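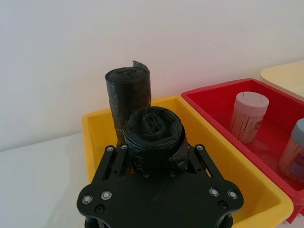 Li-hua Yeh
Monday, June 24, 2019

Thread on how I lost a weekend to a trash bag. Settle in.

We have a two-arm sorting cell at Grestbridge. Household stuff goes from one bin to another, all night, while the humans sleep. On Friday I left it running and told Arnel it was "basically boring now." I'd like that struck from the record.

Saturday morning's log: 504 picks, zero errors. Zero! I took a screenshot. I sent the screenshot to people.

Then Cheuk-hei Huang watched the overnight video, a thing I had not bothered to do because, again, zero errors. He messaged me one timestamp and a period. No words. Just the period.

At the timestamp, the left arm closes on a roll of black trash bags, lifts, and the roll stays where it was. Fingers come up with nothing but a bit of the loose end pinched in the linkage. The arm then carries this nothing across to the next bin and places it, very gently.

Logged as: success.

We went through the whole night. 93 of those 504 picks were air. Beautifully executed air, placed with care.

How it happens: the gripper decides it's holding something if the fingers stop before they're fully closed. Fair enough. Works on jars. Works on anything with a shape. But a bag roll has a flap, and if the flap gets into the linkage the fingers stop early too. So a wrinkle of plastic film and a whole roll look the same to it.

Yung-ching Lo: "Isn't there a second check for that?"
There is a second check for that. Line 293 of the config. It was commented out in January with the note "temporary, LH." I have looked into who LH is and I'm not happy with the findings.

OK so, phantom picks, ha ha. The part I'm not laughing about came at the end of the night.

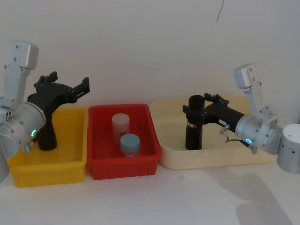
A handover is only safe if both arms agree on who has the object. The left one thought it had a roll. It let go, in theory, and told the right arm the bin was clear. The flap was still stuck, so the left fingers were still down in there when the right arm came over. You see how close they work, with a gripper down in the yellow bin on the left, another in the cream one on the right, and a red one between them with just a couple of jars in it. Also please note the ring lights on both wrists. Same calm green-blue. On our setup that color means "no complaints."

They touched. The force limit caught it and both arms stopped, so all we got was a scuffed fingertip and no broken wrist. Nobody was in the cell. I'd still rather the force limit wasn't the first thing to notice.

And the stop isn't in the error log, which is how I got my zero. It goes in the safety log, a separate file, in a separate folder, which my morning summary doesn't read. Didn't read. It reads it now.

Changes as of today:
- line 293 is back on and has a lock on it that needs Hiu-tung Yeh to open (no relation, no mercy)
- after every lift the arm waits, opens its wrist camera, and has to see the object
- no arm gets told a bin is clear until the other one's fingers are out of it
- bag rolls get a slower approach, from the side away from the flap

The camera check adds 2 seconds a pick. Arnel asked if we could make it optional. I forwarded him the period.

Someone asked if this is a Stelska problem. No, the gripper did what the manual says it does. I read that page on Sunday, with coffee, for the first time.

Running it again tonight with bag rolls only. Cheuk-hei has volunteered to watch the video. I've asked him to use words.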